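**Notebook, Demonstration Room. Saturday, visitor day.**
Entry by N. Fahy. Circulate to the handling group.

The room was opened to visitors at 10 a.m. and closed at 4 p.m. Guests attended from Imwood and Solow, together with a number of families who had registered through the general open day. The demonstration concerned the collection of two-handed manipulation data with hand-held grippers, and the task on show was the handling of a plate of fruit at a dark cabinet with drinks stored inside. The arms themselves remained powered down in the adjoining laboratory and were shown separately by the Negussie team.

The morning checks were completed before admission. Both grippers were opened and closed through their full travel, the finger pads were inspected, and the marker cubes were tested for play on their mounts. One cube had worked slightly loose and was tightened. The clocks of the cameras were compared, and the largest offset was 2 milliseconds, within our limit. Free storage on the recording computer stood at 400 gigabytes. 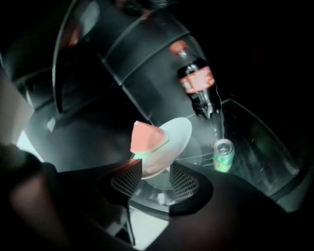

The plate task was retained from the previous visitor day on account of its difficulty. A plate offers a thin rim to the fingers and must be kept reasonably level if its load is to stay in place. The operator has to judge the tilt through the tool, without feeling the plate directly, and the record of those small corrections is of more value to the group than the final placement. The written criteria are unchanged:

- The plate is to be gripped at the rim, with both pads in contact.
- A slice that slides on the plate does not void the attempt. A slice that leaves the plate does.
- Contact with the cabinet is permitted but is to be entered in the log.
- An attempt begins and ends with both grippers open.

The session target was 25 attempts, and this was met shortly after the lunch interval. Several attempts were logged with contact at the cabinet opening. A review of the logs is to be made before any figure is given to Solow, whose representatives asked for a success rate on the day. It was explained to them that attempts made before an audience are kept apart from the regular set, as operators tend to hurry when they are watched.

The Imwood guests asked chiefly about the marker cubes. They were told that the patterns allow the position and angle of each tool to be recovered from a camera worn on the head, and that having more than one face printed is intended to keep a pattern in view as the wrist turns. A further question concerned loss of tracking inside a dark enclosure. This remains an open matter. The gripper cameras cope poorly with deep shadow and with glossy surfaces, and the present exposure setting is a compromise.

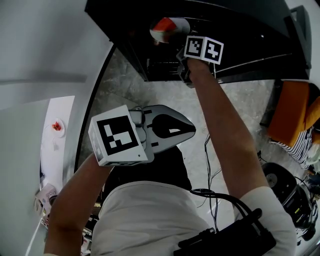 Niamh, on the exposure setting I would ask that we hold it fixed for the remainder of the month. Two settings in one set cost us a week in the spring, and the shadow in the enclosure is at least consistent. If a change is wanted, please start a new set and give it a new number. (Wirex desk, written into the margin after closing.)

The comment is accepted. The setting is to be held, and a separate set will be opened if the lighting is altered. I have noted this on the card by the recording computer.

Points arising on the arrangement of the room:

1. Cable runs. The cables from the worn equipment were long enough for the task, but they reach the floor when the operator bends. Shorter leads should be ordered, or clips fitted at the waist.
2. Viewing distance. Visitors moved closer as the day went on. A line of tape on the floor is proposed for next time.
3. Explanations. The talk given at the start of each group ran too long for the younger visitors, who wished to see the plate handled. It should be cut by half, with the remainder offered as a printed sheet.
4. Weight. The head rig and chest unit together become tiring. Rest periods were observed between groups and should be written into the schedule.

The regular set now holds 2000 attempts across all household tasks, not including the visitor day. The Negussie team has requested the plate subset first, for a trial of grasp planning at the rim. No date has been agreed for the transfer.
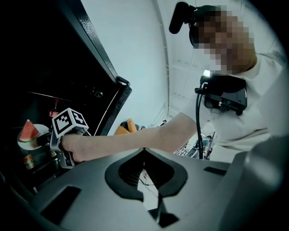 One visitor asked whether the arms would ever need to reach into a cabinet at all, and whether it would be simpler to design the cabinet for the machine. A Solow guest answered that their customers would not replace their kitchens for the sake of a robot, and that the tool must therefore manage the shelves it finds. The visitor maintained that a pull-out shelf was a modest request.

I record the exchange because the same question was raised at the planning meeting and left without an answer. A pull-out shelf could be tried at small expense in the spare cabinet. I will ask Wirex for dimensions.

Outstanding: review of the cabinet contact log; order for shorter leads; revised talk and printed sheet; replacement screws for the cube mounts. The spare pads are in the second drawer, in the bag marked for visitor days.

N. Fahy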